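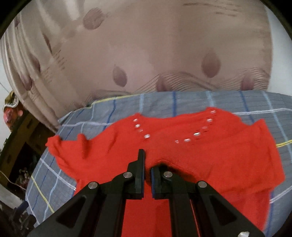 Router Firmware and the End of Vendor Support

Readers of this site will be aware that I maintain the network for a small shared office in Tullholm. In May I completed a review of every router and access point in the building, and I am setting down the results for those responsible for similar equipment.

The office relied on two Vornent routers, both purchased secondhand. Neither had received a firmware update in three years. The administration page reported that the software was current, which was correct only in the sense that the manufacturer had stopped issuing new versions. The page gave no notice that support had ended.

Remote administration was enabled on one of the units. A review of its log showed 1,774 failed login attempts, of which 406 used the default administrator name. I found no record of a successful login. The log holds a limited number of entries, however, and older activity could not be examined.

Action taken

Remote administration was disabled the same morning. Both routers were then replaced with a supported model from Werkico, and all passwords were changed, including those for the wireless network. Birthe Thorlacius kindly reviewed the new firewall rules and identified one forwarded port that had been carried over from the old configuration without need. It has been closed.

Tenants were asked to reconnect their own devices. The printer on the upper floor required a manual address and remains on a separate guest network until its own firmware can be checked.

Recommendations

Administrators should consult the manufacturer's published support dates and should not depend on the update button alone. The date of the last firmware release should be recorded beside the serial number of each device. Libor Vaněk has asked whether Tichý, the open firmware he uses at home, would have extended the life of the old routers. It does not list that model at present. I will revisit the question when the next release is available.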